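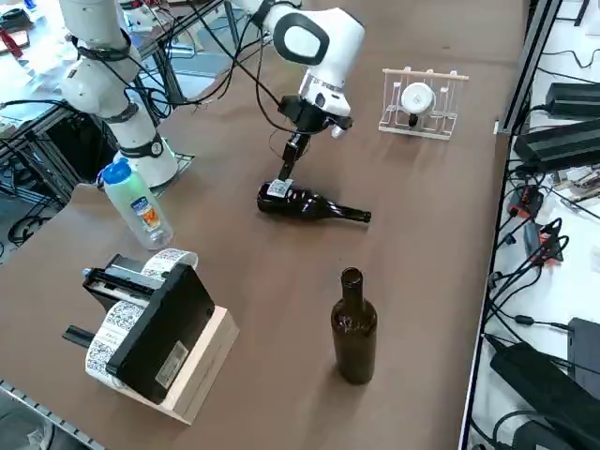
Small printed code label on a dark wine bottle, with the label printer at lower left.

How to put code labels on wine bottles

By Jianguo Li

Use these steps for empty, dark glass bottles that need a code for storage or tracking. The labels come off a roll and are a bit stiff at first, so try one on a spare bottle.

1. Wipe the glass with a damp cloth and let it dry for 30 minutes. Old glue comes off with warm water and dish soap.

2. Set the printer where the strip can hang freely. Print only what you need for one batch. We do 6 bottles at a time.

3. Lay the bottle on its side with the neck pointing right. Keep it that way for the whole batch and the codes will all read in the same direction.
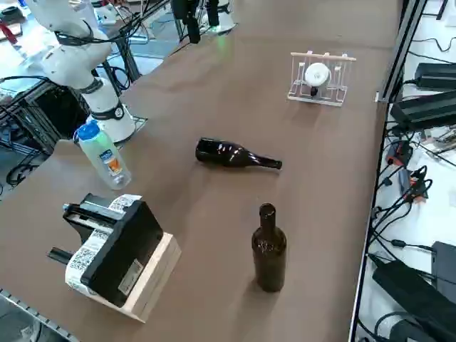 Reading time: 2 min

4. Peel the label by one corner and touch it down on the straight part of the body. Avoid the shoulder, where the curve lifts the edges, and any embossed marks in the glass.

5. Press from the middle out with a fingertip. Hold for a few seconds.

6. Scan the code before you stand the bottle up. If it fails, peel the label off and print a new one.

Write the code in the Hernex log next to the bottle type. Our list is at 1,361 entries, and new rolls are ordered from Zitelen in May.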